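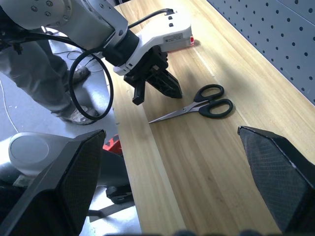
Safe Working Practice for a Shared Two-Arm Bench
Final project report
Author: Thandeka Kruger
Submitted: 2025-07-08

1. Background

The Zusa bench is a two-arm station used for sorting and hanging hand tools on a pegboard. Students on the Metitar course started using it in February. At that time the only written rule was a one-page sign-in sheet. My project was to write a set of working rules for the bench and to check whether people followed them.

I left out electrical safety, which is covered by the building rules.

2. Method

I read the lab's general machine rules and the manual for the arms, then watched other students work. Each time an object was set out, picked up or put back counted as one event. I logged 300 events before the new rules and 297 after. Three events from the second set were dropped when the log file failed to save.

For each event I noted whether anyone reached over the table with the arms powered, and whether the operator called out before moving.

3. Sharp and pointed tools

Scissors and screwdrivers are the main concern. The gripper can close on a handle at a bad angle, and a tool that slips may slide off the front of the table. The rules I wrote for these are:

Lay scissors down closed.
Keep feet back from the front edge while an arm is moving.
Hand tools to the table, never to the gripper.
If a tool falls, stop both arms before picking it up.

The last rule got the most complaints. Restarting takes a while and people wanted to reach in quickly.

4. Cables and reach

Both arms carry cables that hang in loops near the wrist. A loop needs enough slack for the wrist to turn, but it can also catch on a hook or a tool. The operator should move each wrist slowly through its range at the start of a session and watch the loops.

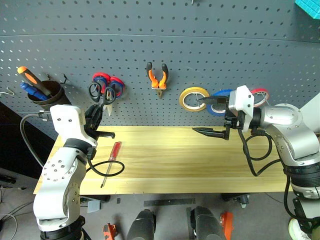 5. Results

Reaching in with the arms powered happened less often under the new rules. Calling out before a move improved at first and then dropped again in the last sessions. I think the wording was too long. Sithole, the other group on the bench, shortened it to "moving left" or "moving right" and had better results, so the final version uses theirs.

6. Still to do

The floor under the table needs its own rule. The draft is in the Uvari folder with the raw log.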